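Home Notes Papers Talks Links

Filed under: Heat and radiation / Asymptotics
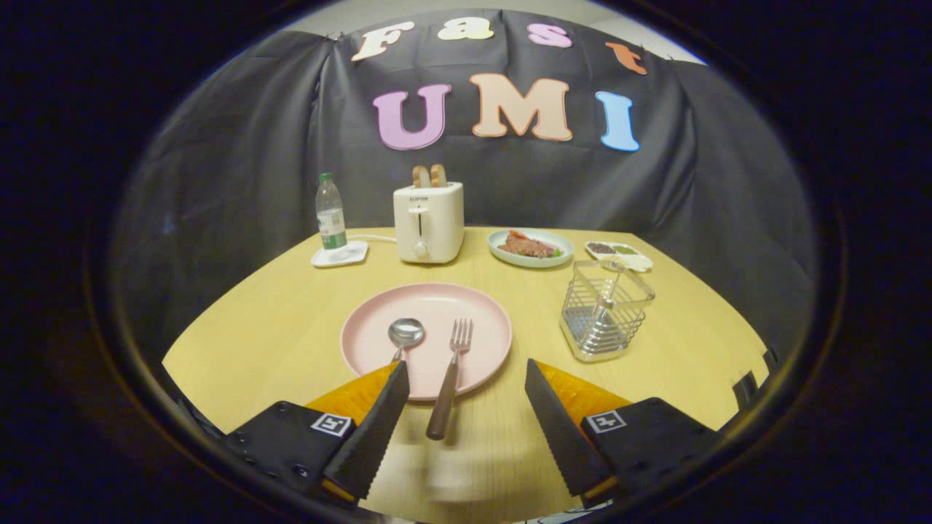 Danica Golob objects that the late-time decay is exponential in any case, so why bother with the quartic term, just fit the tail and read off the rate. Fair as far as the rate goes. The rate is all in the linear problem. The amplitude in front of the exponential is a different matter, and the amplitude is what this section is after.

Figure 1. Two slices of toast standing up in a two-slot toaster.

3. Cooling of a slab with both loss terms kept

Setup first. Slab, uniform temperature T across its thickness (small Biot number, see section 2), surroundings at fixed T0. Loss per unit area by convection with constant coefficient h, and by radiation with emissivity e. Write C for heat capacity per unit area of exposed face. Then

C dT/dt = -h (T - T0) - e s (T^4 - T0^4)

with s the Stefan constant. Put T = T0 (1 + x). Expand the quartic, no approximation:

T^4 - T0^4 = T0^4 (4x + 6x^2 + 4x^3 + x^4).

The piece linear in x acts like an extra convective coefficient, k = 4 e s T0^3. Measure time in units of C/(h + k), call it u, and let b = k/(h + k). Everything collapses to

dx/du = -x (1 + b g(x)), g(x) = (3/2) x + x^2 + (1/4) x^3. (3.1)

One parameter. b = 0 is Newton cooling, b = 1 is a body in vacuum. For a black surface with T0 = 300 K and h = 8 W per square meter per kelvin, k comes out a little over 6 in the same units and b = 0.43. So radiation is not a small correction at room temperature, even before any nonlinearity. Well known, but it gets forgotten every time somebody writes down Newton's law with an h taken from a table for convection only.

3.1 The late amplitude

For large u the solution goes as x = A exp(-u). What is A as a function of the starting value X? Separate variables in (3.1), subtract the logarithm, let the lower limit go to zero:

A = X exp(-D), D(X) = integral from 0 to X of b g(x) / [x (1 + b g(x))] dx. (3.2)

The integrand is finite at the orgin, since g starts linearly. No trouble there. D has a plain meaning: it is a head start in time. The real slab at late times looks just like a Newton slab that started from the same X but was let go D time units earlier.

Small X:

D = (3/2) b X + (1/2) b (1 - (9/4) b) X^2 + ... (3.3)

First term is what you get from ordinary second-order perturbation theory, x = X exp(-u) - (3/2) b X^2 [exp(-u) - exp(-2u)]. No secular terms appear. The system is a single stable node with a single eigenvalue and all the powers exp(-nu) with n > 1 are non-resonant. Multiple scales would be wasted effort.

The second term is the odd one. It vanishes at b = 4/9. The black slab above has b = 0.43, so very close. In that case the first-order head start is good to much larger X than it has any right to be. An accident of h and T0, as far as I can see. Change h and it goes away. The Lisance data set, used in section 5, was taken with h near the same value and I suspect that is why the crude fit there worked so well — the authors put it down to careful insulation.

3.2 Large starting temperature

Now the other end. As X grows the integrand in (3.2) tends to 1/x, so D grows like log X and A stops growing. In other words A has a finite limit for X going to infinity at fixed b > 0. The slab forgets how hot it was. Same thing happens with any loss law that rises faster than linearly, the quartic just gets there fast.

How fast: the correction to the limit comes from the integral of 1/f from X to infinity, where f = x (1 + b g). At large x, f is (b/4) x^4, so log A differs from its limiting value by 4/(3 b X^3). Inverse cube. Fine once X is well above 1, useless near 1.

Take T = 900 K at the start, so X = 2, b = 0.43 as before. Simpson on (3.2) with a coarse grid gives D = 1.08 and A = 0.68. The linear theory would say A = 2. First-order formula gives 0.54. So the linear answer is too big by a factor of nearly three, and the one-term correction overshoots in the other direction, by a lot less. Worth noting that the quadratic term in (3.3) does next to nothing to help, its coefficient is tiny, so the remaining error is from cubic order up. I have not written out the cubic coefficient. Easy to do.

3.3 Closed form

Partial fractions on 1/f needs the roots of 1 + b g. A cubic with all coefficents positive, so no positive root, at least one negative one. For b = 1 it factors nicely:

1 + (3/2) x + x^2 + (1/4) x^3 = (1/4)(x + 2)(x^2 + 2x + 2)

and D comes out as logs plus an arctangent, the usual textbook result for radiating in vacuum. General b: Cardano, ugly, not printed. Zesico has it tabulated in an internal note but with a sign error in the arctangent branch for small b, so check before using. Quadrature on (3.2) is quicker anyway.

3.4 What uniform temperature costs

All of this assumes the inside keeps up with the surface. Take a slab 12 mm thick. The worst moment is the start, when the radiative part of the loss is steepest and the effective coefficient is (h + k)(1 + b g(X)), so the Biot number has to be checked with that and not with h + k. For X = 2 the bracket is nearly 5. A slab that passes the test at late times can fail it at the beginning, and the failure feeds into A. The sign of the effect is clear enough — surface runs colder than the mean, loses less, D comes out smaller. Size is left to section 4, where the Drorkport runs are compared with the two-mode model.

One more thing. Dependence of e on temperature was dropped throughout. If e varies as a power of T then (3.2) survives with a different g, no longer a polynomial in general, and the finite limit of A survives too as long as the total loss still grows faster than linearly. Trajkovski treats the metallic case, e proportional to T, loss going as the fifth power. Same structure, linear coefficient has 4 in it still, the x^2 coefficient changes. Not repeated here.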